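**Window and curtain work begins at Makness building**

26 April 2021

Residents on the upper floors of Makness, the apartment tower on Effiong Street in Flerbridge, are getting their windows resealed and their old curtains checked this spring. The building's management company, Bernen, started with the top floors and expects to reach the lowest apartments in July.

The tower has 141 apartments on 21 floors. The first 12 were finished last week, according to Mitali Akanda, who is managing the project for Bernen.

Most of the work is on the seals between the glass and the uprights. Akanda said the rubber on the sunny side of the building had gone hard and shrunk back at the corners, and a number of tenants had reported drafts over the winter. Crews pull out the old strips, clean the channel and press in new ones. The glass stays in place unless a pane is found to be cracked.

A typical living room takes one morning. Bedrooms have smaller windows and are usually done in the same visit.

Tenants are asked to clear the sill and leave a space of three feet in front of the window. Plants, lamps and blinds that belong to the tenant should be taken down the night before. Curtains supplied by the building can stay up, and the crew will tie them back.

Those curtains are the other half of the job. Makness rents its upper apartments with heavy lined curtains already hung, and many have been there through several tenancies. The lining on some has worn thin where the sun reaches it first. Bernen is replacing the worst of them and sending the rest out for cleaning, with a return time of five working days. Anyone who needs a temporary curtain for a bedroom can ask for one at the front desk.
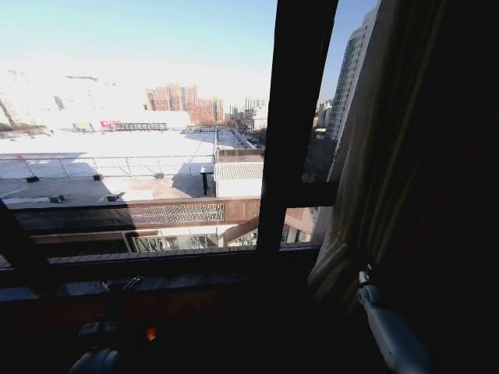

*The view over Flerbridge from a high floor at Makness, with one of the heavy curtains at right.*

Ikechukwu Anozie has rented on the 20th floor for six years and was among the first to have the work done. He said the room was noticeably quieter afterward, though he had been more bothered by the cold than by the street.

"In January I had a towel rolled up along the sill," Anozie said. "I moved my desk to the other wall because my hands got stiff. I've moved it back now. It's a good window and I want to sit at it."

He decided to keep his curtains dark when Bernen offered a lighter fabric. The sun comes in low and strong for part of the day, he said, and with a pale curtain he could not read a screen without turning his chair.

Akanda said both fabrics would stay on offer until the stock runs out. The lighter one is unlined and can be machine washed. The dark one is lined, blocks more light and has to be dry cleaned, and Bernen will go on paying for one cleaning a year. Tenants who do not choose will get the same kind they have now.

Rents will not change as a result of the project, the company said in a letter to tenants. The cost is being met from the building's repair fund.

Some tenants have asked whether the dark window frames will be repainted at the same time. Akanda said they will be wiped down but not painted, and that marks or chips should be reported to the desk so they can be listed for a later visit. Outside cleaning of the glass is also separate and will be scheduled once the last seals are in.

Work takes place between 8:30 a.m. and 4 p.m. Notices go under apartment doors one week ahead, with a two-hour arrival window. A tenant does not have to be home but must sign the entry form on the back of the notice. Dates can be changed once by calling the desk. The service elevator will be held for the crew until 9:30 a.m. on work days, and anyone planning a move or a large delivery should book a later slot.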